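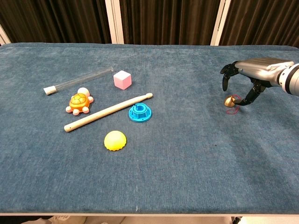 Fig. 1. Bench 3 with the mixed object set, hand over the bell.

Courses > Robot Handling Project > Handouts > Unit 3

Unit 3: Grasping a mixed set
February 25, 2025 -- Pui-shan Ng
Last updated by Kwan-ho Man, course assistant

Read this before your bench slot. You will work in pairs, and each pair gets one slot to record 21 grasps. Bring the log sheet from Unit 2.

3.1 The object set

Every pair starts from the same kind of layout: objects grouped on the left half of the table, working space on the right. The carpet covering stays on. Do not tape anything to it.

The objects differ in how they resist being picked up. The cube has flat parallel sides, so two fingers are enough. The capped test tube and the drumstick are long, and where you close the fingers along the length matters more than how hard you close them. The yellow half-sphere has a curved top and a wavy bottom edge. Most people try it from straight above first. Write down what you tried, even if you gave up on it.

The turtle has flippers that stick out past the shell. Decide whether your grasp is on the shell or on a flipper and say which in the log. The blue part has a raised hub, and you may use the hub or the rim.

3.2 The bell

The bell is small and has a red string loop. Two approaches count: fingertips on the dome, or a finger through the loop. They are logged as separate grasps. Keep the approach slow -- the fingertip is close to the table by the time it reaches the dome.

3.3 Logging

For each attempt record the object, the approach direction, which fingers made contact, and the result (held, slipped, missed). An object counts as held if it stays up for 3 seconds. Save logs in the Meldale folder under your pair number. Hok-lam Choi checks them before the next class, and incomplete sheets come back to you.

3.4 Due

Log sheet plus one page comparing any two objects. Last September's group wrote far too much here. One page means one page.

Questions about the hand controller go to Yuk-lan Yip. Questions about marks go to me.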